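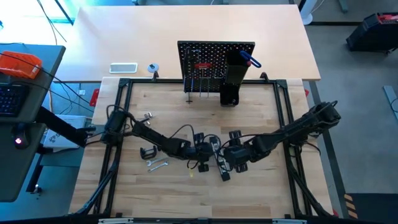

## 4. Setting up your bench and tool board

Now for the fun part! With the worktop level and the Poltia pegboard bolted upright along the back, you can start giving every tool a home. Take your time over this section. A bench laid out to suit your own hands is a joy to work at, and you can change it as often as you like.

**You will need:** the hook pack, the tall tool holder, a soft cloth and the tools you use most.

1. Clear the worktop and wipe it along the grain with a dry cloth.
2. Lay all your tools on the bench before you hang anything. Put like with like: spanners side by side, clamps together, small parts well away from the edge.
3. Start with the slim tools. Push each hook into the board at a slight upward tilt, then press down until it clicks.
4. Hang the tools from the left half of the board first. Long shafts may dangle below the bottom edge, and that's fine as long as they swing freely.
5. Stand the tall holder to the right of the board. It's great for pliers and anything else with a looped handle, which you can grab in a second.
6. Keep the middle of the worktop for the job in hand.

> **Note:** Open-ended spanners live happily flat on the bench while you work. Lay them parallel, all facing the same way, and you'll soon be picking up the right size without looking.

> **Caution:** Do not hang more than 400 g from a single hook. For heavier tools, use two hooks or keep them on the worktop.

### 4.1 Using a C-clamp on the wood

7. Put a scrap of card under each jaw (the wood is tough, but it does mark).
8. Turn the screw until the clamp just grips, check your workpiece is square, then give it another half turn.

> **Caution:** Never tighten the clamp with a spanner. Hand pressure is plenty.

### 4.2 Looking after the top

Rub in a thin coat of Brilex bench oil every November, or sooner if the wood starts to look thirsty. One 200 ml tin will do the whole top with some to spare, and the grain comes up beautifully! Leave it overnight before putting your tools back.

Go to section 5 to fit the drawer.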